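Wrapping a Small Bouquet in Pink Paper

March 24, 2011 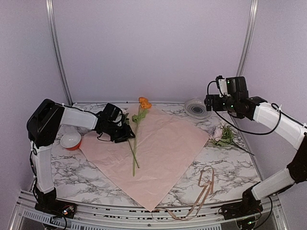 How much paper do you need for a little hand-tied bunch? One square sheet as wide as your longest stem is long will do it, with enough left over at the bottom to fold up and tuck under the ribbon.

I have been on a flower kick ever since January, when the yard was nothing but mud and I started bringing home a bunch from the market every time I bought eggs. My first few attempts at wrapping them for friends looked like something from the fish counter. I'd lay the paper square to the table, roll it up like a rug, and end up with a tube that had some petals poking out of the top. It took me an embarrassingly long time to turn the sheet so it sits like a diamond, with one point toward me. Once you do that, the two side corners come in over the stems and the far point stands up behind the blooms, and suddenly it looks like you paid for it.

I'm using pink paper this week, a whole roll of it I found at Jino, the stationery place next to the bakery. It creases if you so much as breathe on it. I used to fuss over that and try to press the sheets under cookbooks overnight, but I've come around to the wrinkles. They make it softer looking, and they help the folds stay where you put them.

Start with your longest flower, laid lengthwise with the head up toward the far point. I put an orange one down first, a big ruffly thing with a good long stem and a bunch of leaves right under the bloom. Then the next stem goes across it at a slant, so the two cross partway down. Keep adding at that same slant and the bunch will start to open out into a fan. If you lay them all straight up and down they slide around and you'll be chasing them with your elbow while you hunt for the tape (ask me how I know!).

I like a pink bloom in there too, with plenty of green on it, and I keep that one off to the side until I see where the gap is.

For a gift I usually stop at 7 stems. I did try 16 once, for my aunt's birthday, and I could barely get my hand around them. She loved it, but the paper split up the back and I had to cover the split with a second bow. Trim the ends after you've got the bunch in your hand, fold the bottom corner up, bring in the left side, then the right, and tie it where your thumb is. The ribbon I like best is the cotton kind from Astari, nice and wide, and a spool lasts me roughly 9 bouquets if I don't get carried away with the tails.

Next time I want to try brown paper with a pink sheet inside it, and maybe some eucalyptus if the market has any that isn't crispy.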